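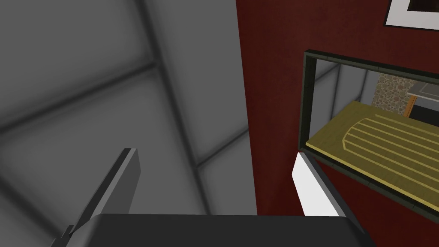 Gray panels and a long dark seam.

10/24/20

Up before six to get the garlic in. I meant to do it last week and the rain stopped me. The bed by the fence is still heavy but it broke up fine with the fork. I planted the hardneck cloves Ebere gave me and ran out of straw halfway down the second row. Will have to go back to Flulbridge for another bale.

Pulled the last of the tomatoes. Most were green. Kilian wants them for relish, so they are in a box on the porch with newspaper between the layers. The vines went on the burn pile, not the compost, on account of the blight.

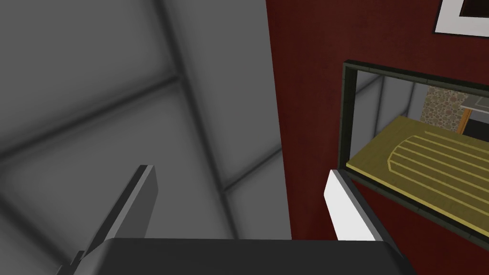 Called Ruoxi after lunch. Her mother is out of the hospital and staying with them until the end of November. They moved the desk out of the back bedroom and she is working at the kitchen table. She asked for the soup recipe and I read it to her over the phone. I forgot the bay leaf and had to call back.

Paid the water bill. It was up again. Wrote a check for $200 to Deming for the gutters, which leaves the downspout on the north side still to do.
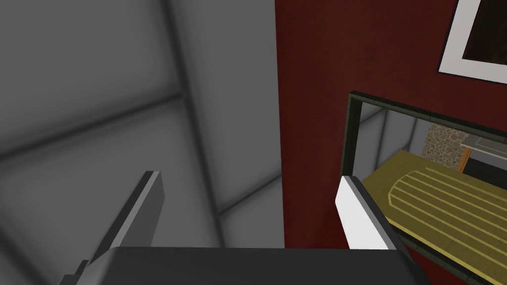
Knee was sore by evening so I skipped the walk. Read 2 chapters and fell asleep in the chair. Frost expected overnight. Covered the lettuce with the old sheet and brought the geraniums in.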